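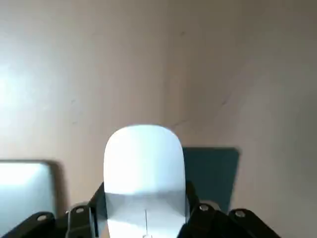 FLANDTHORPE, 2024-05-25. Students in the robotics project course at Masden Technical College have moved their manipulation project from simulation to hardware. The task is desk tidying: a robot arm with a two-finger gripper must pick up common office items and set them down at a requested position. The college published an interim report on the work this week.

The course runs over 2 terms and has 7 students enrolled. The first term, which ended in December, covered arm kinematics, camera calibration and gripper control. The second term is given over to a single group project. This year's group chose small items found next to a keyboard, on the grounds that they are low, smooth and easy to push out of place when a grasp is slightly off.

Control software is written by the students and runs under the name Travia. It takes a stream of camera images and joint readings and returns the next short segment of arm motion. An earlier version planned each pick in full before the arm moved. The report states that this worked for boxes and blocks but left no room for correction on rounded objects, and the planner was dropped at the start of the second term.

Two kinds of view are used. A fixed camera covers the table and the arm together and is used to locate items before an approach. A second camera, small enough to ride at the gripper, covers the last part of the approach and the closing of the fingers. Each view is recorded separately and matched by time stamp afterward.

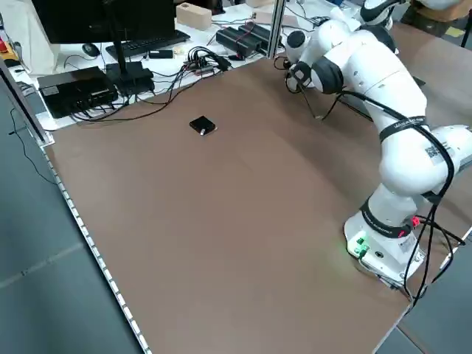

The arm at its place on the right side of the table, with the gripper above the work surface and the workstation beyond.

According to the report, most of the second term's work went into data rather than code. The group set a target of 62 recorded demonstrations per item. Any recording with a dropped frame or a joint limit warning is thrown out and repeated. Starting positions are drawn from a printed list so that the operator does not drift toward placements that are easy to reach.

The computer mouse has been the slowest item to complete. Its top is curved on all sides and the usable contact area is limited to the flanks. If the fingers close too high, they slide up the curve and the mouse is pushed down against the pad. If they close too low, the fingertips reach the table first and the arm stops on a force limit. The students now command a fixed fingertip height and let only the horizontal position and wrist rotation vary.
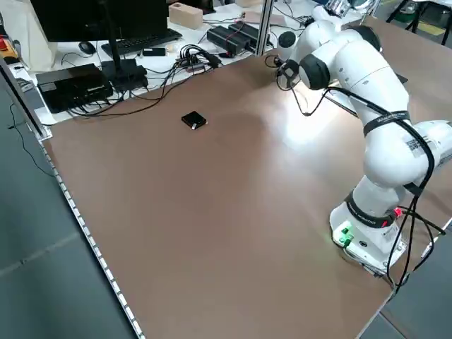 Flat items raised a different problem. Thin objects offer little for the fingers to close on, and a fixed height that suits a mouse will pass over them. The group tested a slower descent with a contact check and a short sideways motion before closing. The report lists this as unfinished. It recommends that flat items be kept in the recordings but left out of the final demonstration unless the contact check can be made repeatable.

Lighting was also reviewed. Strong reflections on light-colored surfaces reduced the contrast between an object and the table in some of the close-range recordings. The students considered covering the windows and decided against it, so that the training data would include ordinary daylight conditions. Exposure is now locked at the start of each session.
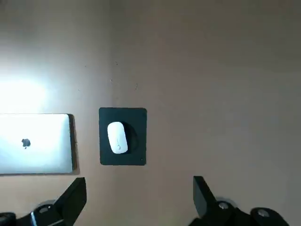 Gripper-level view of the tabletop: a white mouse on a black mouse pad, with a closed laptop to the left.

Machined parts for the course were supplied by Choo, a workshop in Flandthorpe that has provided fixtures and brackets to the college in past years. Course staff said the fixture drawings will be released together with the Travia source code once the student reports have been graded.

The final demonstration will consist of 2 rounds. In the first, items are placed at positions taken from the printed list. In the second, they are placed by visitors. No manual correction of the arm is allowed in either round, and a run is ended if an item leaves the table. Results will be posted on the course page.

Shares: 62
Comments: 7

Related items
Masden opens enrollment for evening electronics course
Flandthorpe library adds second 3D printer
Student line-following contest: rules and track layout
Choo workshop to offer summer machining placements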